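Claneck Opens Laundry Care Workshop with Fixed Schedule for Detergent Drawer Maintenance

JANUARY - Claneck, a service firm for shared laundry rooms, has opened a workshop for building staff and tenants who look after front-loading machines. The workshop is run with parts supplier Bodin and covers door seals, drawer care, load sorting and surface use.

Sessions last 80 minutes and are limited to four participants. The course follows service guide 3114, which Claneck wrote for the 223 buildings under its maintenance contracts. 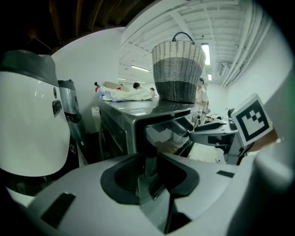

Folded and crumpled laundry beside a woven basket on a dark gray machine at the Claneck workshop.

The first part of each session deals with sorting and with the area around the machine. Participants separate whites from colors, check pockets and set aside items that need a lower temperature. The guide allows the top of a machine to be used for short-term sorting while the machine is idle. Baskets and folded items must be cleared before a spin cycle. Doors are left open between loads to let the drum air out.

The second part covers the detergent drawer. Residue in the compartments can restrict water flow and carry softener into the wrong stage of the wash. Guide 3114 calls for the drawer to be removed, rinsed in warm water and wiped along the ridges every four weeks. Any insert is taken out and rinsed separately. The drawer housing is wiped before the tray goes back in.
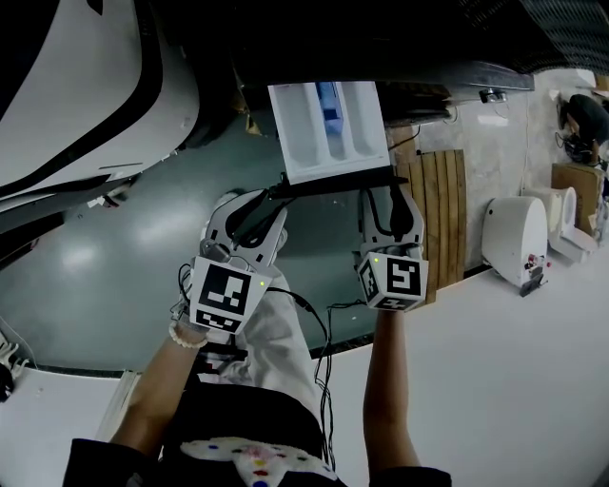

Three-compartment detergent drawer with blue insert.

"Most of the drawer complaints we log are cleaning issues - the part itself is sound," said Clotilde Bailly, technical training lead at Claneck. "The procedure is short and needs no tools on most models."

Workshops are held on Saturday at the Claneck site in Bekel. Places are booked through the building manager. Printed copies of guide 3114 are included in the fee.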